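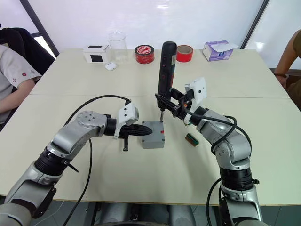

*Two-arm bench cell, enclosure exercise: driver in the right gripper, black tapered object in the left.*

# Destum Two-Arm Bench Cell, Club Configuration

The Destum bench cell is a two-arm workstation for robotics clubs, upper-level classes, and student teams entering assembly events. It ships as a kit and is assembled on site by the team and its advisor.

Item code: DBC-2C
Page revised: 2020-08-03

## What is included

- Two arms with grippers, left and right
- Mounting base and cable ties
- Controller, power supply, and emergency stop on a 3 m lead
- Wamico exercise pack (12 small enclosures with matching boards)
- Printed team workbook, 4 copies

The table, hand tools, and computer are not included. A rigid, light-colored tabletop is recommended. Dark or glossy surfaces make small parts harder to pick out in the camera view.

## Exercises

The workbook covers three exercises, to be run in order.

1. **Locate.** One gripper brings a tool tip to a marked point on the enclosure and holds position.
2. **Drive.** The right gripper holds an electric screwdriver upright and lowers the bit onto the top of the enclosure. The left gripper steadies the part.
3. **Open and remove.** The team opens the enclosure and takes out the board. Scoring is by completed units per session.

Most teams spend the bulk of their time on the second exercise. A bit that is a few degrees off vertical will ride out of the screw head — check the tool angle in the grip before changing anything in the program.

## Tool holding

The gripper fingers accept straight and lightly tapered handles. Rounded driver handles should be wrapped once with grip tape at the clamping point. Set the driver to its lowest torque for all enclosure work.

## Cable routing

Run each cable along the outside of its arm and leave a loop at the elbow. Move the arm through its full range by hand, with power off, before the first session. A cable that pulls tight at any point must be rerouted.

## Event use

The configuration meets the equipment list for the Ukau student assembly event, held each February. Teams may bring their own drivers and holding tools. Replacement fingers are stocked by Bauerfeind and are sold in pairs.

## Supervision

One operator holds the emergency stop whenever the arms are powered. Hands stay clear of the work area during motion. Parts are placed and removed only with the arms paused.

## Ordering

Schools and clubs order by purchase order through the Destum education desk. Lead time is 12 weeks. Exercise packs can be reordered separately — quote the item code of the cell.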